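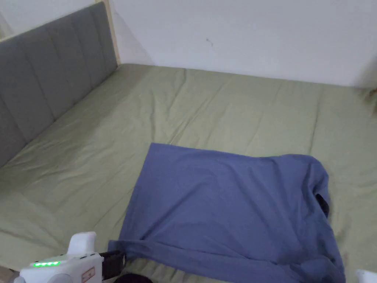 Can a machine fold a T-shirt on an ordinary bed yet?

Sometimes, slowly, and not well enough that we'd pay for it. We are looking for people who will help us find out how far off it is.

Call for participants: Dodley Household Chores Trial
Posted 2021-03-06

Dodley is a small consumer testing outfit in Kirncombe. We test things that are sold to households, mostly vacuums, dryers and hot water systems, and for the past while we have been sent a steady stream of brochures promising that laundry is next. We have read them all. They are heavy on renderings and light on socks.

So we are running our own trial. We want to watch people do plain household jobs in plain bedrooms and laundries, and then judge a handful of machines on the same jobs, with the same clothes, under the same rules. If the machines do well we will print that. Our expectations are modest. The last folding unit we tried, the Festance, managed a tea towel nicely once the towel had been laid out square for it by a member of staff. Anyone who has to lay out the towel has done most of the folding already.

A shirt on a bed is a fair test, in our view. The surface gives under your hand. The sheet moves with the shirt if you grab too much. There's no edge to line up against, and the shirt never lands the same way twice. Most demonstrations we have attended used a hard, flat bench and one shirt, pre-ironed. We asked one exhibitor if we could throw in a pair of kids' trackie dacks and were told that was on the roadmap.

What you would be doing

Each session covers four jobs: folding a mixed basket of clothes, making a bed with a fitted sheet, sorting socks, and putting everything away in drawers you haven't seen before. Some of it is done with your own hands and some with hand-held grippers, two at a time, one in each hand. The grippers are the awkward part. You get two fingers a side and no fingertips, and you will quickly form an opinion on anybody who says that cloth is a solved problem.

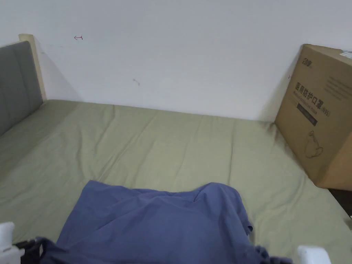 Sanne Nijs
Trial Coordinator, Dodley

I have done the shirt job with grippers more often than I care to remember. Picking cloth up is easy enough. Picking up one layer of it, at the corner you meant, is where the morning goes. I mention this so that applicants arrive with a realistic idea of the work. It is repetitive, and you will be asked to undo a good fold and start over.

Who we want

We need 106 adults. You should be able to stand for an hour at a stretch with breaks, and bend over a bed comfortably. No technical background is required. We would especially like to hear from people who fold for a living: aged care laundry staff, motel housekeepers, anyone who has worked the floor in a clothing shop and put the same table of jumpers back in order all day. Left-handers are very welcome.

We can't take anyone employed by a company whose product is in the trial, and that includes Mertens and its resellers.

What you get

A payment of $413 for the full set of sessions, made by bank transfer after the last one. Tea, coffee and lunch are provided. You will also be sent the report before it goes to print in August, including the parts the manufacturers object to.

What we won't do

We won't film your face, and we won't pass session footage to any manufacturer. We also won't tell you that you are helping to build the future. You are helping us check an advertising claim.

How to apply

Write to Uchenna Bako, Participant Enquiries, Dodley, PO Box 1748, Kirncombe. Give your name, a daytime phone number, and a few lines on the household job you dislike most -- we do read these. Mention any shoulder, wrist or back trouble so we can adjust the bench heights or leave out the bed-making. If you believe the machines are nearly there, please apply anyway. Veerle Van Rooij on our testing panel thinks so too, and she would like some company.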